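Project report: setup and care of the Triltudon block stacking cell

1. The cell

Our course project was to prepare one stacking cell and keep it in working condition for a full term. The task of the cell is simple. The arm takes colored blocks from the table and puts them on each other inside a square of black tape. I was responsible for the gripper and the cable, and also for the maintenance log.

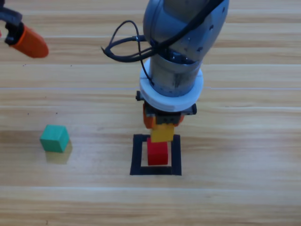
Poonam Tripathi
Student, gripper and maintenance
Report submitted Thursday, July 2, 2026

2. Cable and fingers

In February the wrist cable was too short and it pulled at the connector when the wrist turned. I replaced it with a cable of 900 mm and left free loops beside the upper housing. After this change we had no connector fault in 210 cycles. The orange fingers are checked every week for small cracks. Lamisi Alhassan printed a spare pair, which we keep in the drawer.

3. Calibration of the wrist camera
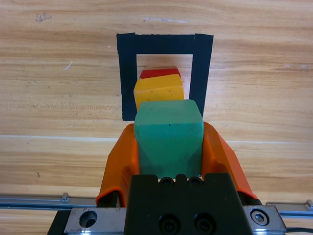

Calibration took more time than I expected, roughly 29 hours in total. The camera offset must be measured again each time the gripper is removed from its mount. For a quick check I close the fingers on a block and look at the camera picture. With the green block held, the top of the yellow one behind it should still be visible, and also the side strips of the tape. If one strip is missing from the view, I loosen the camera holder and repeat the measurement.

The mount screws are tightened by hand first and then with the small key, always in the same order.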